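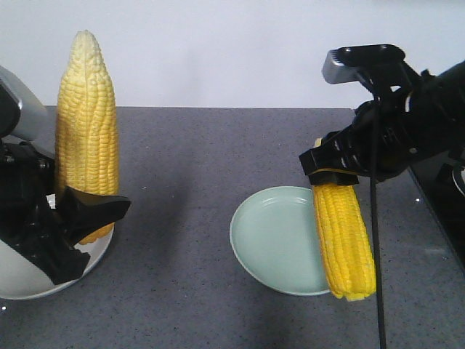
Print | E-mail

Tuesday, May 23, 2023

Back at the bench after the long weekend, and most of today went on the Vostdale ballot scans. Quick recap for anyone picking this up: we have 500 ballots from the January council election there, and I'm trying to get the reader to stop tripping over faint pencil marks. The Ponunel ward sheets are the worst of the lot (they must have handed out golf pencils!).

I dropped the darkness threshold two notches this morning and reran the whole batch. Much better on the mayor's race, hardly any change on the school levy question. I think the levy oval sits too close to the fold, so the crease gets read as a mark and the thing calls it an overvote. Going to try masking the fold before I touch the threshold again – I know, I should have done that first.

The Zheng scanner jammed three times, always on the long absentee sheets. I wiped the rollers and it behaved after lunch. If it does it to you, please write down which tray you were using, I forgot to.

Also had a go at matching our tallies to the precinct summary from Sumuver. They list write-ins under "other" and we list them with the blanks, so of course nothing lines up. I started a column to split ours out. It's in the shared sheet, second tab, half done.

Tomorrow: fold mask, rerun Ponunel only, finish the write-in column. And we need more of the blue folders.

Print | E-mail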